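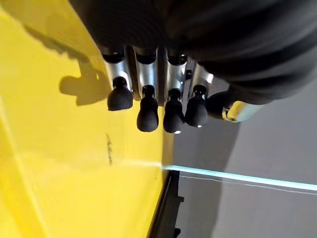
September 7, 2023

So I finally tackled the hall cupboard! It's been on my list since April, and I'd got to the point where I opened the door a crack, threw something in and shut it again quickly.

Everything came out onto the landing first (big mistake, I couldn't get to the bathroom for an hour). I found 11 tote bags, a Brouwer catalogue from 2000 and the good scissors - the ones I'd already replaced. Twice.

The totes are now folded inside one big one, on a hook. Coats have gone back in by length, so there's room underneath for the Julik shoe rack, which I'd been about to give away. It only holds 13 pairs if you squash them, so the wellies live by the back door now.

Three bags are going to the charity shop on Saturday. I still haven't touched the top shelf - that's all Christmas stuff and a box marked MISC, and I'm leaving it for a rainy day.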